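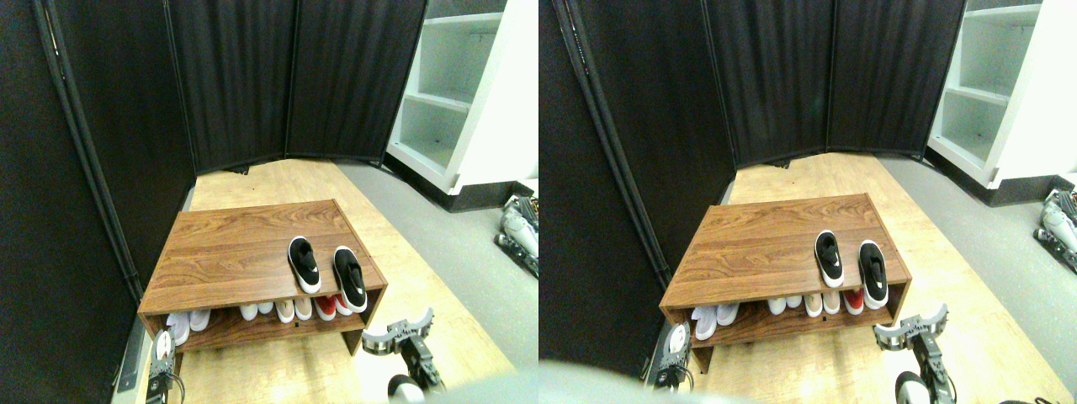 Mehrangiz Naseri and Leif Wikström
Drikdale Entryway Storage Study, July 6, 2020

3. Placement on a two-tier rack

3.1 Setting

The rack considered in this section is a low unit with a flat top, two storage levels and an open front. It stands on a light wood floor panel laid beside a gray floor. Black fabric folding screens enclose the rear and the left side, and a white open shelving unit stands beyond them to the right. We refer to the two levels as the top and the shelf. The unit is sold without dividers, so the boundary between one pair and the next is set by the shoes themselves.

Survey households in Trelolholm reported using the top for the pair worn most recently and the shelf for everything else. Of 200 households, 33 kept the top clear at all times. The remainder left at least one pair there overnight.
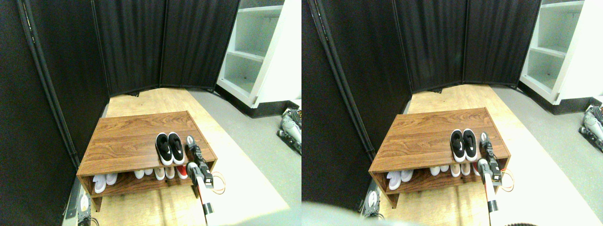 3.2 Position and direction of the top pair

Position on the top was coded by end (left or right) and by edge (front or rear). Direction was coded from the toes. A pair with toes toward the back can be lifted by the heels from the front of the rack. A pair with toes toward the front presents the toe caps, and the hand has to pass over them to reach the heel. Both directions were retained in the coding, as the shelf and the top need not follow the same rule. 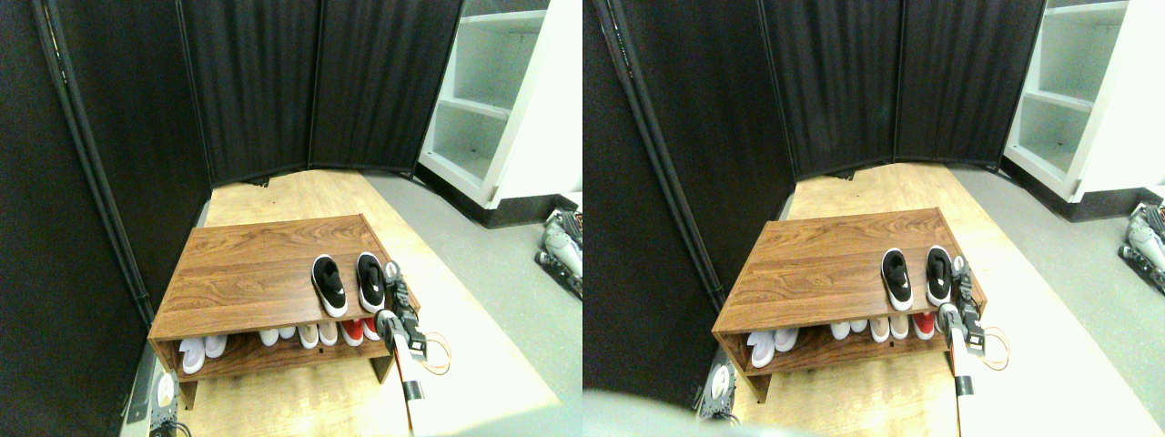
Figure 1. Black sneakers with white soles on the top, toward the right end, toes to the front. White and red-and-white shoes on the shelf.

In Figure 1 the shoes on the shelf stand side by side, with the red-and-white ones near the right end. The two white shoes at the far left extend past the shelf edge. Overhang of this kind was recorded separately from direction. It affects the depth the rack occupies in a narrow hall, and the nominal depth given by the supplier, Bornance, does not include it.

A pair on the top was coded as aligned when both toes pointed the same way, even if one shoe stood farther forward than the other. 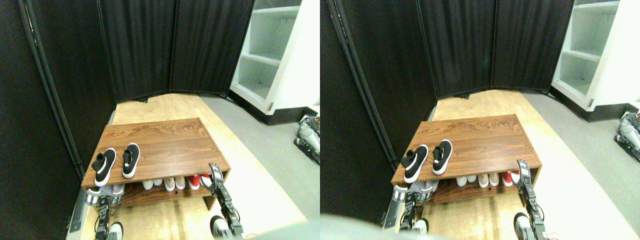 3.3 Limits of the coding

The end and edge codes do not separate a pair set close to a corner from one set farther in. The Nouri grid, used in our January pilot, makes this distinction but took more than 40 seconds per rack to apply. It was dropped for the main survey. Shoes partly hidden under the top were coded by color only.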